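May, bench room, 14:10

**Steamer bench: second layout of the desk and side table**

The purpose of this entry is to record how the cooking station has been set up for the steaming work and to note what remains to be settled before the Canbridge samples are prepared. The previous layout, with the cooker and the laptop sharing one surface, has been given up. Condensation reached the keyboard on two occasions and the notes for batch 49 had to be typed again.

Present arrangement:

- The two-tier cooker stands on the white table against the wall. The steel pot sits on the white electric base, and the handles of the two parts are to be kept in line so that the upper pot can be lifted with one hand on each side.
- The laptop remains on the small desk with the rounded corner, with its screen turned toward the cooker. Readings are entered there directly and are no longer copied from paper.
- Cables on the desk are to be kept to the back, along the wall.

The base was filled with 270 ml of water for batch 51. Romana Ďurica weighed the rice before steaming at 196 g and has asked that the same scoop be used for all remaining batches. The scoop is in the drawer marked Fliltberg, together with the spare gasket and the short spoon.

Cleaning. The steel pot is washed by hand after each batch and dried before it goes back on the base. The base is wiped only. It must not be placed in the sink under any circumstances, and the plug must be out before wiping begins. The descaling powder from Maltgate left a gray film when used at full strength; half strength was satisfactory and should be taken as the standard until further notice.

Lid. The replacement lid ordered through Jurčo fits, although it turns slightly when the pot is carried. Colleagues are asked to hold it down with a cloth.
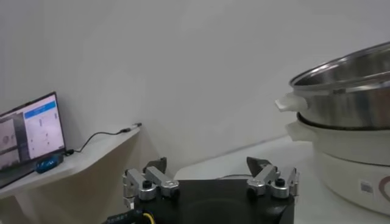
**Should the steel pot be left on the base between batches?**

It may stay there once the base has been unplugged and the remaining water poured away. Where more than one hour passes between batches, the pot should be taken off and turned upside down on a towel.

Outstanding items:

1. Confirm with Romana whether the 270 ml fill also applies to the vegetable batches.
2. Request a second gasket from Jurčo. The present spare is stiff at one side.
3. Retype the lost lines for batch 49 from the paper slip, which is clipped inside the back cover of this notebook.
4. Label the half-strength descaling bottle with its contents and the month of mixing.

Batch 52 will follow the same order of work as 51, with the rice rinsed twice.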